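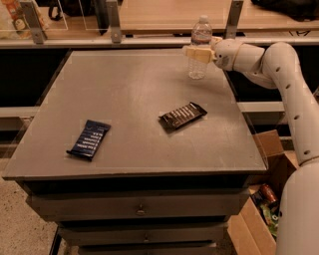
# Chapter 6: When the Grip Lets Go

I dropped my first bottle on a January morning, and I was so sure I knew why that I lost most of a week proving myself wrong. So let's start there.

The job was about as plain as robot work gets. Reach over a table, close two fingers on a plastic water bottle, lift it, carry it to a bin, open the fingers. We called the project Istberg, after the hall where the arm was first bolted down, and by then it had done the whole routine 218 times without a complaint. On the next try the arm got halfway to the bin, the bottle slid down through the fingers, bounced off the table and rolled under a cabinet. The arm kept going! It traveled the rest of the way, opened its empty fingers over the bin, and wrote "task complete" in the log.

I want you to notice that there are two faults in that story. I only noticed one. I saw a dropped bottle, decided the finger pads were worn, and ordered new pads from Clastilden. They came, I fitted them (badly, then properly), and the arm dropped another bottle before lunch.

## 6.1 Thin walls and full hands

A water bottle is a mean thing to pick up. When it's full and the cap is tight, the water pushes back on the walls and the whole thing feels almost solid. Pour most of the water out and loosen the cap, and the same bottle folds in when you squeeze it. Try it with your own hand - squeeze one of each, and pay attention to how far your fingers travel before you feel you've got it.

Our gripper had no feeling in its fingers at all. It closed until the motor current went over a set limit, and then it stopped closing and called that a grip. With a full bottle, the current shot up the moment the fingers touched. With a nearly empty one, it crept up while the wall caved in. Somewhere in the caving, the wall would hit a stiff ridge, the current would jump past the limit, and the fingers would stop. They were holding a dent.

Dents pop back. Or they slide along to a new spot once the arm starts to swing. Either way, the grip you had at the table may be gone by the time you reach the bin.

I'd tested with full bottles, of course. They were new, they came in a case, and I was in a hurry.

## 6.2 The log that told a nice story

Now for the second fault, the one I walked right past. Why did the arm report success with nothing in its hand?

The program checked for a grip once, right after closing. It set a flag called HOLDING and never looked at it again. As far as the software was concerned, a thing picked up stayed picked up until the fingers were told to open. When I finally went back through the bin records and compared them with what had landed in the bin, I had 143 logged deliveries from one stretch and a bin that was four bottles short. I'd been reading those logs every evening with a cup of tea and feeling pretty good about them.

This kind of mistake has a name, **stale state**, and you'll meet it all through this chapter. A program stores a fact about the world, the world changes, and the stored fact doesn't. A bottle on the floor is a nuisance. Swap in a glass jar, or a person stepping into the space where the arm thinks it's carrying something, and you've got a safety problem built from the very same line of code.

## 6.3 What we changed

We made three repairs, and I'll give you them in the order we did them, which wasn't the smart order.

1. **A slower close.** The fingers now stop at first contact, wait 60 milliseconds, and then squeeze in small steps.
2. **A width check.** If the gap between the fingers is much smaller than it should be for that bottle, the arm opens and tries again a little higher or lower.
3. **A running check.** Finger gap and motor current are read all through the move. If either one changes suddenly, the arm slows to a stop and HOLDING is cleared.

The third should have come first. The other two make drops rarer, but only the third lets the machine find out that one has happened. I put it off because it meant rewriting the motion code, and new pads were so much easier to order.

In the next section we'll build the running check from scratch, starting with the question of what "suddenly" ought to mean. Before you turn the page, have a go at these on paper:

- The arm stops halfway with HOLDING cleared. Where might the bottle be? Write down every place you can think of.
- Should the arm be allowed to restart by itself after that stop? What would you want to know first?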